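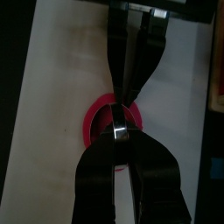
Latifa Abdel Hamid says red tape goes on the kitchen boxes and nothing else, and she will not be moved on this.

So okay. Red is kitchen. I had been using it for everything (it was the roll closest to my hand) and now I've got a stack of boxes in the hallway that all claim to be full of plates. One of them is sweaters. One of them, I'm pretty sure, is the bathroom.

Color coding your tape is a great idea if you start on day one. I started on box 43.

Also, can we talk about finding the end of the roll? I fold a little tab over every single time now. Every time! And then I pull the tab off, tape the box, and forget to fold a new one, so there I am again, scraping around with my thumbnail like it's a lottery ticket.

Dennis Whitlock just replied that you can stick a paper clip under the loose end. Dennis, where have you been all month. Trying it tonight.

More tape opinions, for anyone still reading: wide is better than narrow. One strip down the middle seam, one across each end, done. I used to wrap boxes all the way around like a mummy and I went through so much tape.

The label goes on the side, too. I wrote on the tops of the first bunch and then stacked them. You know how that went.

Bickerstaff is 349 miles from here and we don't get the keys until April, so technically I have loads of time. I've been telling myself that since the new year and the bookshelf is still full.

Current plan: red for kitchen, blue for bedroom, plain brown for whatever's left. Sweaters get re-taped tomorrow. If the blue runs out before the bedroom does, I'm writing BED on brown tape in big letters and Latifa can take it up with me in the new place.

Okay, going to look for a paper clip. I think I packed them.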